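Archives > Wollow-list > August > Re: hot desks at the library

Arash Moradi wrote:
> Does anyone know whether the Stosgate reading room still
> lets you book a desk for the whole day? The website says
> two hours, the sign says four, and the man on the door
> says it depends.

Arash,

It depends. I went over in August to settle the matter and came home with a third answer, so please add it to your collection. You can have a desk all day if you book through the Cernmont branch, which has the same desks on its screen but not, it seems, the same rules. Desk 40 is the one to ask for. It is far from the radiator that ticks.

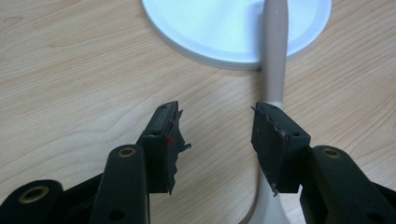 Wood grain and a bit of white, Stosgate.

The booking form runs to 2 pages and wants your card number, your postcode and your reason for visiting. I put "sitting down". It went through.

On the bus: the 94 still goes past the door, whatever the Moen timetable claims, but it turns round at the bottom of the hill after six and leaves you to your thoughts. The 299 is slower and smells of chips, and I have grown fond of it.

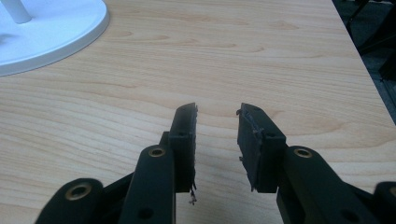

Pale tabletop, white round base in the corner.

As for your other question, yes, they have moved the local maps again. They are now behind Large Print, where you need a magnifying glass to read the label. I asked when they might move back and was given a leaflet about bees.

Bring your own pencil.

Recent in this list:
Re: Re: bees leaflet
Wollow footpath, the gate again
Lost: one umbrella, Cernmont branch
Moen timetable, corrected (again)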